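The Burkby Road

The ferry to Hokulley stopped running in November, and after that the only way to get a parcel across was to drive it around by the Burkby road. It was 50 miles. I had done it so many times that I no longer looked at the water.

My sister and I ran the depot together after our father died. She kept the books and I drove. We had one truck, bought from a dairy, and on cold mornings it took a good while to start. The number on the door was 2427, left over from the dairy, and we never painted it out. People on the far side called us by it. They would phone and ask if this was 2427, and my sister would say yes.

That Saturday there was one parcel for Drellunent. Drellunent had been a cannery once. Now it was four houses and a chapel, and the parcel was for the last house, where the old woman lived alone with a dog called Ji. I had carried things to her before. Seed, mostly, and lamp oil, and once a pair of boots that were the wrong size and had to go back.

My sister weighed the parcel and wrote it down. She did not like the look of the sky.

"It can wait until Monday," she said.

I said it was marked for that day. She looked at the label again and gave it to me.

I left at ten. The road was clear as far as the quarry, and then the snow began, small and dry, blowing across and not settling. I kept the heater on my feet. At the Burkby turn there was a man in the weighing hut, and he came out with his collar up and asked where I was going. I told him.
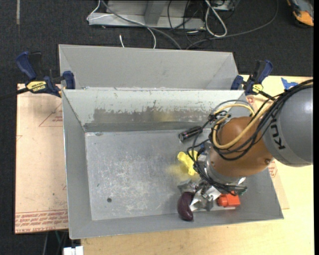
You won't get back tonight, the man said. They had closed the pass behind two trucks already, and if I went down to Drellunent I would be staying there.

I asked him if the road down was open.

He said it was open for now. He said it the way my father used to say things, looking off to one side. Then he wrote my number in his book and lifted the bar.

It took me two hours to go the rest of the way. I passed the marker at the top, which gives the height as 3444 feet, and I could only read the last two figures because of the snow stuck to it. On the way down I used the low gear and did not touch the brake unless I had to.

There was a light on in the last house. The dog barked before I had the door of the truck open. The old woman stood on the step in a man's coat and held out both hands for the parcel, and I gave it to her. She did not open it. She put it under her arm and asked if I had eaten.

We had soup and bread. She told me the cannery used to have its own telephone, and that the number was 2284, and that when she was a girl she had answered it. She still said it to herself sometimes – she didn't know why. I told her about the number on our truck. She thought that was sensible, keeping it.

I slept in the chair by the stove with the dog on my feet. In the morning the snow had stopped and the parcel was on the table, still tied. I asked if she wanted me to cut the string for her.

"No," she said. "It's from my brother. I know what it is."

She gave me the rest of the bread for the drive, and I went out to see if the truck would start.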